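配線は、つなぐ人ではなく抜く人のためにある

家庭や小さな事務所のネットワーク機器について、世の中の記事はつなぎ方ばかりを教えている。どの口に何を挿すか、どの順番で電源を入れるか。抜くときのことを書いたものは少ない。私は順序が逆だと考えている。配線というものは、いつか抜く人のために組んでおくべきだ。

こう考えるようになったのは、Masthamという小さな翻訳事務所の引っ越しを手伝ってからである。機器そのものは大した量ではなく、本体を棚から下ろすだけなら昼前に終わるはずだった。ところが線をほどくのに夕方の6時までかかった。黒い電源線に灰色の線が巻きつき、その上に別の線が乗っていた。どれも同じ方向に伸びて途中で束ねられ、束の中で順番が入れ替わっている。つないだ人はとうに辞めていた。

その事務所にいたLamduan Limsakulさんは、端から全部抜いて新しい場所で一からやり直せばいいという意見だった。一理ある。ただし、それができるのは、どの口が何の役目だったかを誰かが覚えている場合に限られる。私たちは覚えていなかったので、抜くたびに紙に書いた。その紙はいまも手元にあって、字が汚くて半分は読めない。

色を分けておくことの効用は、このとき身にしみた。同じ色の線が並んでいると、手元で一本つかんでも反対の端がどれなのかわからない。引っ張ってみて、向こうで動いたものを探すことになる。引っ張れば、関係のない線まで動く。

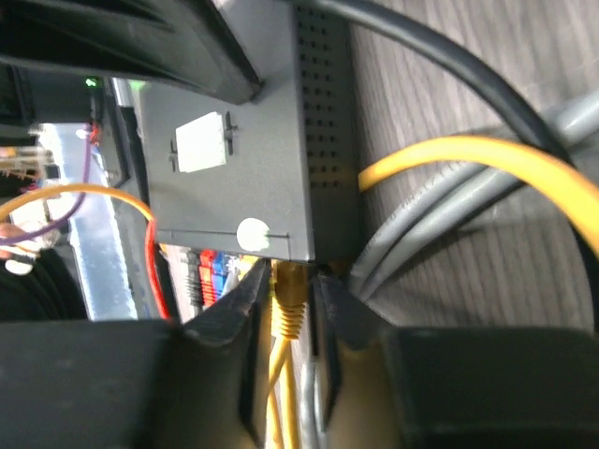
機器側に挿さった黄色いプラグ。灰色の線と並んでも見分けがつく。

黄色でなくてもかまわない。赤でも緑でも、家の中で意味が決まっていればよい。私の家では、壁の口から来る線を黄色、部屋の中だけで使う線を灰色にしている。決まりはこの2つだけで、これ以上細かくすると自分でも守れなくなる。以前、用途ごとに6色に分けたことがあったが、ひと月もたたないうちに、手元に余っていた線を色に関係なく使うようになった。守れない決まりは、ないよりも悪い。次に見る人が色を信じて間違えるからである。

結束バンドについても言っておきたい。樹脂製の固いバンドで強く締めるのは、見た目はいいが、私は勧めない。一本だけ取り替えたいときに全部を切ることになる。切るときに刃が線の被覆に当たることもある。面ファスナーの帯ならほどいて締め直せる。値段は少し高いが、Fenanoという近所の金物店では切り売りをしていて、必要な長さだけ買える。引っ越しのときに私が持っていったのもこれだった。

もう一つ、プラグの抜き方である。線を引っ張って抜く人が多い。LANのプラグには爪があり、爪を押しながらプラグの胴を持って抜くようにできている。急いでいると線のほうをつかんでしまう。爪が折れたプラグはその場では使えても、あとで棚を拭いただけで緩む。原因が爪だと気づくまでに、機器を何度も再起動することになる。私は3回やった。

作業する場所の話もしておく。機器を棚に置いたまま裏側に手を入れて抜くのは、腕の長い人以外にはつらい。できるなら広い台の上に下ろして、線の出ている面が見える向きに置いたほうがいい。台の上にはたいてい別の物がある。片づけの途中のかご、畳みかけの布。家の中の作業とはそういうもので、専用の作業台がある家のほうが珍しい。

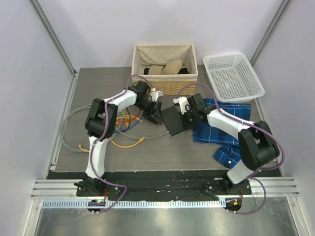 抜いた線はすぐに捨ててよいか。
一年は取っておくことを勧める。長さと用途を書いた紙を帯で留め、一年使わなければ処分する。

さて、こういう話をすると、もう無線の時代だから線はいらないと言われる。Hélène Morinさんは私の書くものをよく読んでくれる人だが、この点については毎回反対の手紙をくれる。彼女の家では、線は電源だけだという。私は無線を否定しない。電話も台所の時計も無線でつないでいる。けれども、その無線の電波を出している機器の裏には、やはり線が挿さっている。数が減ったぶん、一本を間違えたときの影響は大きくなった。彼女の家でも、去年の2月に機器を動かしたとき、電源の線を隣の機器のものと取り違えて半日つながらなかったそうだ。

太い電源線と細い信号線を一緒に束ねるかどうかも、よく意見が分かれる。私は分ける。理由は単純で、太い線は曲がりにくく、曲がらない線に細い線を沿わせると、細いほうが無理をするからだ。太い線には大きく曲がれる余裕を与え、細い線はそれとは別の道を通す。台の上で一度広げてみると、どちらがどれだけ場所を取るかがわかる。棚の裏で考えていてもわからない。

本体の貼り紙、つまり小さなラベルのことも書いておく。買ったときから貼ってあるものは字が細かく、置き場所によっては読めない。だから私は別に大きな字で書いた紙を貼る。書くのは機器の呼び名と、設置した年だけでいい。通気の穴はふさがないようにする。以前、2514と番号だけ書いた札が貼ってある機器を渡されたことがあるが、何の番号なのか、Masthamの誰に聞いてもわからなかった。資産番号だろうと言う人もいたし、前の建物の部屋番号だろうと言う人もいた。番号は、台帳とそろってはじめて役に立つ。台帳がないなら言葉で書いたほうがいい。「玄関」「二階」で十分である。

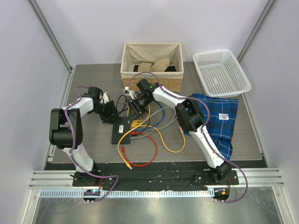
卓上に置いた黒いネットワーク機器。上面に小さな白いラベル、右側の縁に線。

抜く順番については、私は電源を最後にしない。先に電源を落とし、それから信号の線を抜く。人によってはどちらでも同じだと言うし、たいていは同じだろう。ただ、先に電源を落としておけば、途中で電話に呼ばれて席を外しても、家族が半端な状態の機器を使おうとしない。戻ってきてから続きをやればいい。

線を抜いたら、その場で巻く。あとで巻こうと思ってかごに入れると、次に出すときにはまた絡んでいる。巻く向きは線の癖に合わせる。癖に逆らってきれいな輪を作っても、手を離すと開く。輪の大きさはそろえなくてよいが、帯は必ず線の端のほうに付ける。真ん中に付けると、ほどいたあとどこかへ行ってしまう。

先日、Masthamの新しい事務所を訪ねたら、機器の裏はもう元のように混み合っていた。灰色の線が増えていて、帯は引き出しに入ったままだった。Limsakulさんは忙しかったと言っていた。私は帯を3本出して、電源の線だけ分けて帰ってきた。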